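Aretti Rectangular Table, White

Item group: tables, meeting and activity
Manufacturer: Veveck
Top finish: white
Height: 70 cm, fixed
Depth: 63 cm
Load limit, evenly distributed: 58 kg

The Aretti is a rectangular table for activity rooms, display areas and shared workspaces. The plain white top carries no printed pattern. Small items and tableware can be set out directly on the surface. The table is supplied without casters and is suitable for carpet and hard floors. 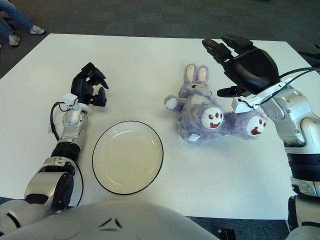
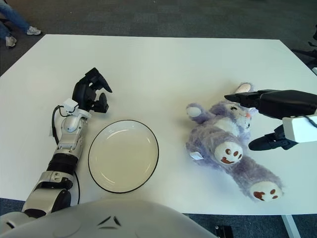 White table on dark gray carpet, with rimmed plate and plush bunny. Plate and toy not included.

Assembly
Attach the legs with the top face down on a blanket or the flattened carton. Tighten all bolts by hand first, then finish with the supplied key. Check the bolts again after one month of use. Level the feet after the table is in its final position.

Care
Wipe with a damp cloth and mild detergent. Do not use scouring powder or solvent. Unglazed foot rings on ceramics can mark the top; lift plates when moving them.

Ordering
Order code 227. Replacement feet and bolts are sold as one set under the same code with suffix F. Stocked by Plemance. For quantity orders and delivery to upper floors, contact Sânziana Roman, contract sales.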